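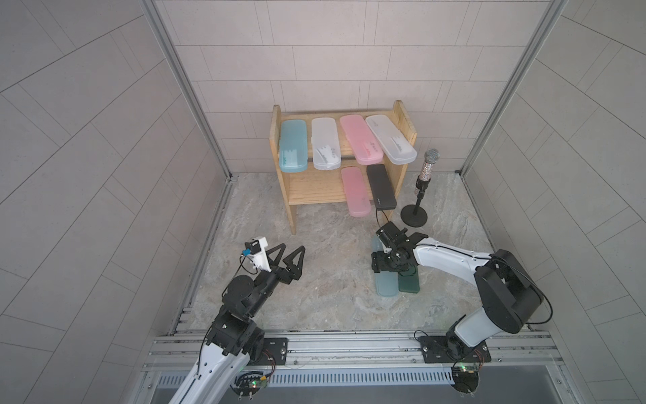
Figure 8. The two-arm cell at the Herlow open day. Toothbrush cases on and in front of the two-tier shelf; right gripper over the two cases on the floor.

5.2 Open day at Herlow

The tidying task was shown to visitors at Herlow on Wed 21 August. Same cell as in Section 4, same two arms on the front rail, same policy weights. No retraining for the day. The only change in software was a lower speed cap, asked for by the site, and this was left on for the whole visit.

The task, briefly: cases lying on the floor of the cell are to be picked up and put on the shelf. Either arm may take a case, whichever the planner thinks is nearer. In Figure 8 the right gripper is low over two cases lying side by side, a pale teal one and a dark green one, while the left arm is empty and clear of them. Side-by-side cases are the hard layout. The fingers have little room between the two, and see-through plastic gives the wrist cameras weak edges to work from. We had seen the same thing in the Otari trials (Section 4.3), though there the objects were mostly opaque.

Clutter was kept in on purpose. A microphone on a round-based stand is to the right of the shelf, and a black box leans on the lower tier with its cable trailing. Neither is a target. The policy must leave both alone, and a touch on either was logged as a fault even where the case itself was placed correctly.

Over the day 2,052 pick attempts were logged, of which 1,913 ended with a case on the shelf. An attempt starts when a gripper drops below the hover height and ends at release or at timeout. Visitors were allowed to choose the starting layout from a printed card but not to reach into the cell while the arms were live. Layouts were therefore not balanced: people liked the awkward ones, and some 877 of the attempts began with two cases touching or nearly so. The figures should not be set directly against those in Table 3, which used a fixed order.

Most failures were of one kind. The gripper closed on the near case, dragged its neighbour a little, and the second pick then began from a stale pose. Re-imaging between picks would fix this at a cost in time - we did not try it on the day. A smaller group came from the longer cases, which can overhang the end of the shelf and were sometimes judged as not placed by the checker when they were in fact resting quite stably. These we left as failures in the total.

Talking with visitors was usefull in one respect. Several asked why the second arm waits. It waits becuase the planner locks the shared space in front of the shelf to one arm at a time, a rule carried over from Horgan and never revisited. Eduardo Dizon has since written a version with a smaller lock region, to be tested at Greler in September. Results not ready for this paper.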